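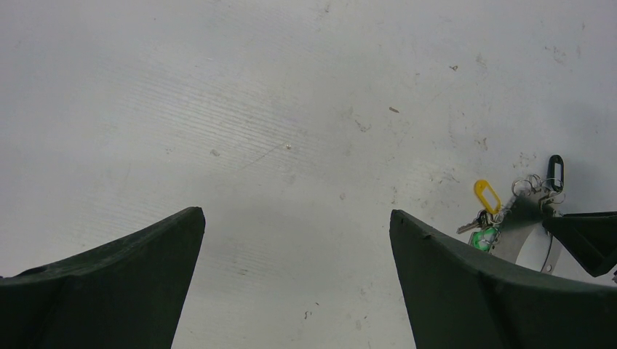

Benedikt Schnyder puts the matter in terms of labor: a key that cannot be identified within 10 seconds will be tried in the wrong lock, and a key tried in the wrong lock will sooner or later be bent. The remark was made about the key room at the Kornach depot, but it applies to any site where keys are held in common.

Key Rings, Tags and the Working Bundle

Earlier chapters dealt with the lock and with the key as a cut part. We now turn to the hardware that holds keys together. A bundle has three kinds of parts: the keys, the rings that join them, and the tags that tell one from another. Each kind wears in its own way, and a fault in one is often blamed on another.

After working through this chapter you should be able to select a ring for a given load, open and close a split ring without spreading it, lay out a bundle so that every tag can be read, and fill in a key record sheet.

Terms used in this chapter: bow, blade, blank, split ring, jump ring, window tag, carrier strip.
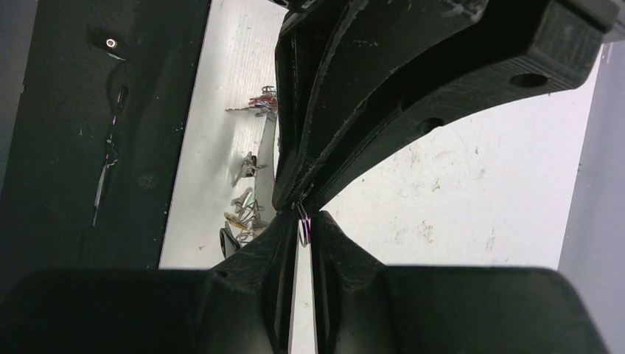 Page 20

Joining Keys to Rings

A split ring is a coil of wire or flat strip whose turns lie pressed together. It holds because the coil is stiffer than any load the keys are likely to put on it. To add a key, the free end is lifted, the hole in the bow is passed over it, and the key is walked along until it drops clear of both ends. The ring should then close flat. If light shows between the turns, the ring has been spread and is to be replaced.

Outside diameter is given in millimeters. A 20 mm ring will carry up to 6 flat keys. Larger rings take more keys but turn poorly in the pocket, and the bundle tends to lock up on itself. Two small rings linked together are usually easier to work than one large one.

Fine wire is sometimes used as a temporary tie during sorting. It should come off before the bundle is issued - cut ends scratch the fingers and catch on cloth.
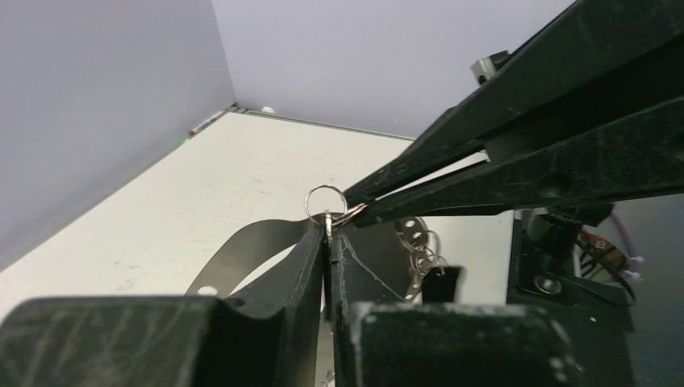 One apprentice at the Vastent workshop asked why the rings could not simply be soldered shut. A soldered ring will not open by accident, but it will not open on purpose either, and keys on a working bundle are changed too often for that. Soldering is kept for sealed sets, which are covered at the end of the chapter.

Tags and Their Order

Color is the first level of identification and the written label is the second. The Quartey scheme assigns one color to each floor or building and leaves the room number to the label, so the color can be read at arm's length and the label only when needed. Neither level is of use if it is hidden.

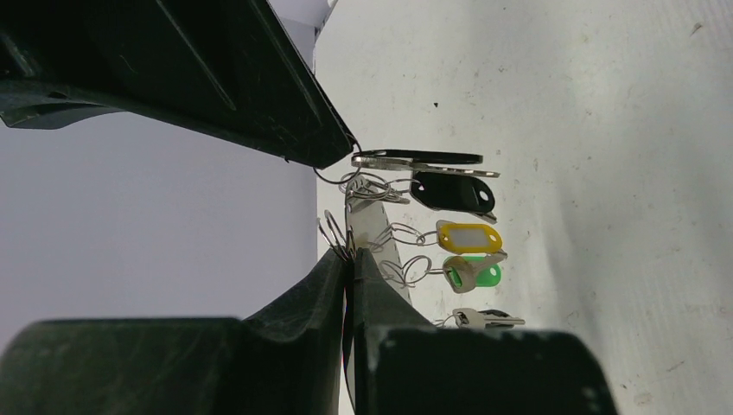

The order of parts on a carrier strip decides how much of each tag stays in view. A tag should hang next to the key it names, with enough room for both to turn. Where keys and tags follow one another closely, a bow can slide across the tag beside it, as on the green tag in the bundle shown, which lies partly under a silver key. The yellow tag directly above it has a window with a paper insert, and inserts of this type should be lettered in pencil or waterproof ink. Blanks, if carried at all, belong at one end of the strip.

Exercise 1. Take a mixed bundle and sort it by tag color. Enter each key on the record sheet, leaving the Location column blank for any key that has no tag. Keep the sheet for use with the Nukgate cabinet plan in the next section.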